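June, morning, before the heat gets into the shed

Notebook again. Picking up the question of the insulated copper from the Ovetti job, because the gaylord is still sitting next to my bench and I'm tired of walking around it.

What we have: mixed building wire, some of it nice heavy stuff, most of it the skinny kind that makes you question your career. The argument in the yard all spring has been whether to strip it or sell it as it lies. Everyone has an opinion and the opinions get louder near lunch. So I ran a test lot, and wrote it down, so that we can at least be loud about numbers.

Test lot one: 100 lb of mixed, pulled from the top, the middle and as far down as my arm goes. Ran it through the Virik stripper with the blade at the factory mark. The factory mark is optimistic. It scored the jacket on the heavy wire fine and went straight over the thin wire like it was giving it a back rub. Backed off, reset the blade a hair deeper, started over with the thin stuff only. Now it nicked the copper. Split the difference and got something I could live with, if I fed by hand and paid attention, two things I don't like doing at the same time.

Recovered 62 lb of clean bright and a small bucket of stuff I'd be embarrassed to call bright. That went in with the #2. The rest is jacket, paper, a little ground wire I missed, and whatever the Virik ate.
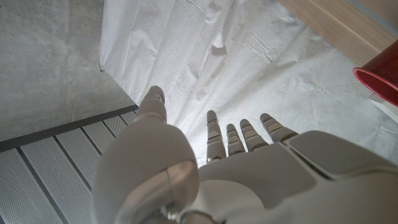
Time is where it gets ugly. The heavy wire went quick. The thin wire took most of the morning, and when I put shop wages against the difference between the insulated price and the bright price, the thin wire came out behind. Not by much, but I was sweating the whole time, and I don't see a column for that on the sheet.

So, for the thin wire: leave the jacket on. Heavy wire: strip it when the yard's slow, don't strip it when there's a line at the scale. I know this is what the old notebook said. I wanted to be wrong in my own handwriting first.

Things to fix on the Virik before anybody uses it again:

- Guide on the second hole is worn egg-shaped. Wire walks sideways and the blade cuts a nice spiral. Pretty. Useless.
- Depth screw backs out on its own. I put a second nut on it. Check that nut.
- Catch tray is too short, so the jacket lands on the floor, then on your boots, then in the truck.
- Blade has 24 hours on it and feels like more. There's a spare in the drawer with the dead calculators.

Afternoon

Moved on to the Pennington load, which came in as "clean aluminum extrusion" and is clean in the same way my truck is clean. Put a magnet on everything. Steel screws in the corners of nearly every window frame, plus rubber, plus one hinge that somebody must have loved because it had been painted five different colors.

Weighed it as received: 116 lb in the test bin. Took out screws, corner keys, rubber and the hinge: 13 lb of things that aren't aluminum. That's a lot of not-aluminum for a load with that name. If it ships as is, the buyer knocks the whole lot down a grade and we get the phone call. I've had the phone call. It's long.

Quickest way to open the corners, for whoever gets this job next: don't bother with the driver, half the heads are stripped already. Cut the corner off with the chop saw a couple of inches back, throw the corners in the dirty bin, keep the straight pieces. You lose a little good metal in the corners and get your afternoon back. I tried the careful way on the first few frames and got through them at the speed of a museum.

Sorted so far: straight pieces in the blue bin, corners in the one with no handle. Rubber is in the dumpster. The hinge is on the shelf over my bench and it's staying there.

Scale note. The bench scale drifted again, reads heavy after the door's been open. Zero it before each bin, and again if a truck goes by. Endutach sent the new feet for it and they're the wrong thread. I've written back. In the meantime it's sitting on a piece of plate, and it seems to like the plate better than it ever liked the feet.

Still to do: second test lot on the heavy wire only, new blade, same hole, and somebody else feeding so we find out how much of my result was me. Pull that sample from the bottom of the gaylord this time. I suspect the good stuff's down there, under the extension cords.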